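Aug 18, 2019
By Faustine Delaunay

Print this entry | E-mail this entry

Up before six, couldn't sleep for thinking about the Bendell gates. Went in early. Unit already warm. Swept round the saw, put the kettle on, did the invoices I've been dodging since May.

Dukovier rang at eight. They want the brackets after all, 60 of them, 3 mm plate, same as last time but with the holes moved. Asked for a drawing. They said it's the same as last time. It isnt, the holes have moved. Drawing promised by lunch. No drawing by lunch.

Sat at the desk anyway and tried to price it by hand. 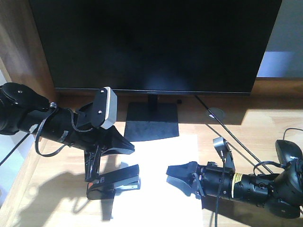 Desk, screen off, paper out.

Plate's gone up again. Arnell quoted me almost 3,000 for the lot including the box section for the gates, delivery extra. Tried to argue, got nowhere. Will ring Nasr tomorrow, they were cheaper on angle last time but slow, and the edges needed a lot of cleaning up. Might split the order. Box from one, plate from the other. More driving for me.

Afternoon on the gates. Tacked the first leaf, checked the diagonals, 2 mm out. Knocked it back with the clamp and a bit of swearing, tacked again, fine. Then ran the long welds in short lengths, swapping sides so it wouldn't pull. It pulled a bit. Hinge side is straight and thats the side that matters, the other I can dress with a flap disc.
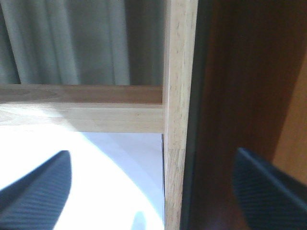 Gas ran out halfway down the last upright, of course. Porosity like an Aero bar before I noticed. Ground it all out, changed the bottle, did it over. Must order a spare, have written this in here before.

Second leaf cut but not started. Need to mark the drain holes BEFORE it goes to the galvaniser, not after. They sent the last frame back undrilled and I lost most of a week.

Drawing from Dukovier came at ten to six. Holes moved and the plate's now 5 mm. So the price I did is no good. Start again tomorow.

Shoulder bad. Beans on toast. Bed.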